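Print this page | E-mail this article

The low table in the middle of the room

Glass coffee tables went out of fashion, stayed in a lot of homes anyway, and are now selling again. We looked at what to check before buying one, new or second-hand.

My parents bought a smoked glass table the year they moved into their flat and kept it for most of my childhood. It had brass corners and a lower shelf where the television guide lived. When they finally replaced it with an oak one, my mother complained that the room looked smaller, and she was right. A solid top hides the floor under it, and in a narrow room that floor makes a difference.

That is still the main reason people give for choosing glass. Lai-ching Yu has sold and repaired second-hand furniture from a unit behind the bus station for most of her working life, and she sees the same customers come in with the same floor plan drawn on the back of an envelope. They have a sofa that is too long and a door that opens the wrong way. A clear table lets them keep the sofa.

She has no objection to glass, but she does turn a lot of it away. The first thing she does with any table brought to her is tip it on its side on a blanket and look at the fixings. A good top can sit on a poor base for years without anyone noticing, until somebody leans on the corner to get up.

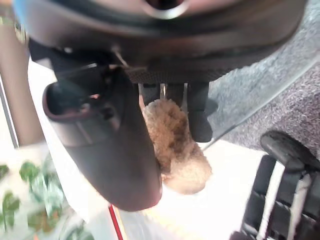 Brackets and small bolts, seen close to.

What to look for underneath

There are three common ways of holding a glass top on a base. Some tops simply rest on clear rubber pads. Some are bonded to metal discs, which are then screwed to the legs. The rest sit inside a frame. Pads are the easiest to deal with, as they cost very little and can be replaced in a few minutes, but the top will slide if it is pushed hard. Bonded discs look the neatest. When one lets go it has to be cleaned off completely and glued again under ultraviolet light, a job for a glazier. Yu charges £170 to redo a set of four and says most people decide against it when they hear the price.

Look at the edge of the glass too. It should be smooth all the way round, including the part that faces the wall in the seller's photographs. A small chip on the edge of toughened glass is a good reason to walk away. Toughened glass can't be cut or ground down after it has been made, so the chip is there for good.

Older tables may not be toughened at all. Look for a small etched mark near one corner. If there isn't one, ask, and if the seller doesn't know, allow for the cost of a new top. A plain rectangle is cheap enough. A curved shape has to be cut to a template, and one local quote we were given came to £250 before delivery.

Keeping it clean

The other complaint about glass is fingerprints. Readers who wrote to us in January were divided between those who wipe the table every evening and those who stopped caring after the first month.
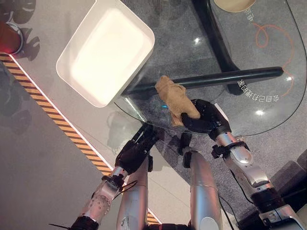
Most of the sprays sold for the purpose do the job, but so does warm water with a drop of washing-up liquid, followed by a dry cloth. Streaks usually come from using too much of whatever is in the bottle. Fabric softener on the cloth will also leave a film, so wash your cleaning cloths separately. Keep scouring pads well away, and lift grit off with a damp cloth before you rub.

Yu does the underside as well, twice a year. Dust gathers there and shows from above when the sun is low, and people tend to go on polishing the top without working out why it still looks dull.

Size and height

A table should stand level with the sofa seat or slightly lower. Leave enough space to walk between the two without turning sideways. In most rooms that means a smaller table than the one you first had in mind, and it is worth laying newspaper on the floor in the right shape and living with it for a weekend.

Rounded tops take up less of the walking space than square ones, and are kinder to shins. They hold less, though. Anyone who puts out drinks and snacks for friends will find that a tray and a few bottles use up a curved table quickly. 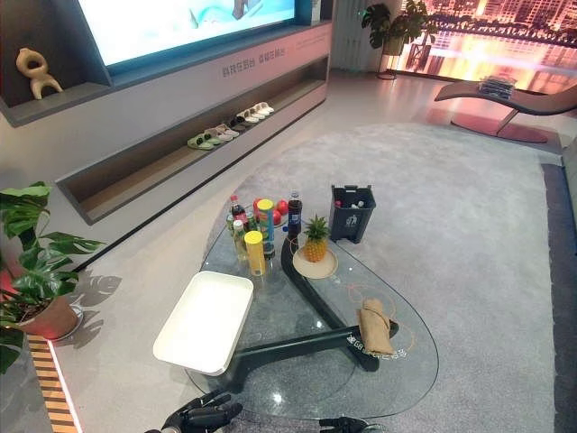 Three tables we tried

Stareck. The cheapest of the three at £173. A rectangular top on four steel legs, with pads. It went together in less time than it took to get it out of the box. The legs are thin and there was a slight wobble on our floorboards, which went when we put felt under one of them. Good for a first flat.

Serkard. An oval top with a wooden shelf below. The shelf is useful, but it blocks the view of the floor, and you lose some of the point of having glass. The instructions are printed very small. We liked the finish on the wood and the edge of the glass was the best of the group. It costs £250.

Poveo. At £400 this was the most expensive, and the heaviest by some way. It needs two people to move it. The base is a single piece and gives a firm footing on carpet, although it left a deep dent in ours.
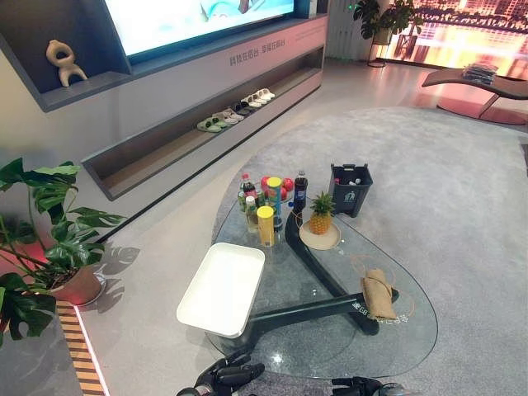
Price aside, weight is what divided our testers. A heavy table stays put when a child climbs on it, and stays put when you want to vacuum. Two of the three people who lived with these tables said they would take the Stareck for that reason alone. The third has carpet throughout and picked the Poveo.

Buying second-hand

There are plenty about. Many come up when somebody moves or has a baby, and sellers will often let them go cheaply because they are awkward to transport. Take a thick blanket and a second person. Carry the top on its edge, never flat, and keep it upright in the car if you can. Yu marks the underside of each top with a bit of masking tape before taking a table apart so that it goes back the same way round, as the bonded discs on older pieces are rarely spaced evenly.

She also suggests asking to see the table in daylight. Scratches that don't show under a ceiling light are plain enough beside a window. Light ones can be polished out with cerium oxide and a good deal of patience. If you can catch your fingernail in a scratch, leave it alone or knock the price down.

Her own table at home is a Pan, bought from a house clearance, with a scratch she has been meaning to polish out since she got it.

Comments (17) | Shares (42)

Print this page | E-mail this article

Contact us | Copyright, all rights reserved | Back to top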